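Notebook, soft goods bench. June, started 9:40

Back on the cream and black piece for Flostura. They want to know why the curved seam looks tired before anyone has used the thing, and I would like to know that too. The drawing says "gentle sweep." The drawing was made by someone who has never had to ease a concave edge into a convex one with both hands full of filling.

Cut two new sets of panels from the Rweyemamu pattern, the revised one, with the notches moved. The old notches were placed evenly along both edges, which looks lovely on paper and guarantees that the cream runs out of patience near the lower end. The new ones sit closer together where the curve tightens. Basted the first set by hand. Took until coffee. Basted the second set with clips, which was quicker and came out about as straight as you would expect from clips.

Filling: 400 g, same bag as last time. Weighed it on the big scale because the small one is still being used to hold the door. Stitch length 4 mm on the first set, as specified. I would go shorter on the curve but the spec is the spec until Itilov answers the email.

11:15. Finished piece on the bench, seam side up, for a look before it gets handled any more. The black behaves. It always does, being black; it could be sewn by a goat and you would need a lamp to find out. The cream is where every bad decision goes to be seen.

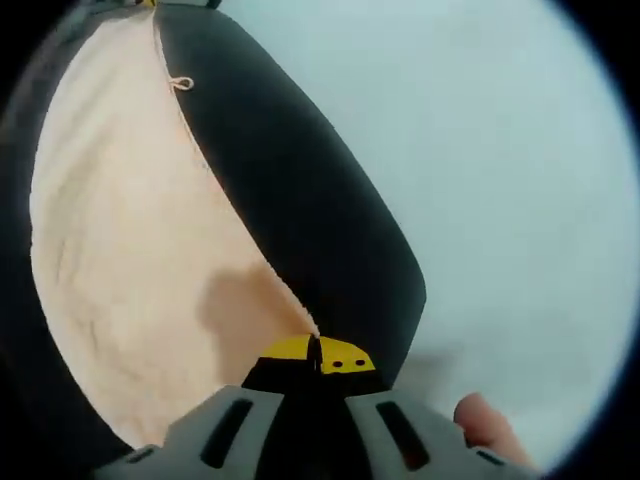
Cream/black seam. Puckering on the cream. Loop still to be dealt with.

The puckers are slight and I could probably talk a customer past them. I could not talk the person at the next bench past them, so they count. My guess is feed: the cream is on the bottom and gets hurried along while the black is held back by its own weight. Next set goes through with the cream on top. If that doesn't do it, drop the tension a notch and blame the thread.

About the little loop of cord near the upper part of the seam. There is nothing on the pattern there. I've gone back through the sheet twice and the nearest thing to an explanation is a pencil mark that may also be a crumb. Leaving it alone until I know whether it is meant to be caught in the seam or trimmed off. Please do not "tidy" it. I know who I am talking to.

Also checked the notes from the Anis job, where we had the same trouble with a pale fabric against a dark one. Page 124, for anyone looking. The advice there, in my own handwriting, is "press first, then swear." Will try it in that order this time.

To do:
Sew set two, cream on top, same thread.
Ask Itilov about a shorter stitch on the curve, again.
Find out what the loop is for.
More clips. The good ones have gone wherever the good ones go.

12:30. Bobbin ran out 2 cm from the end of the seam. Lunch.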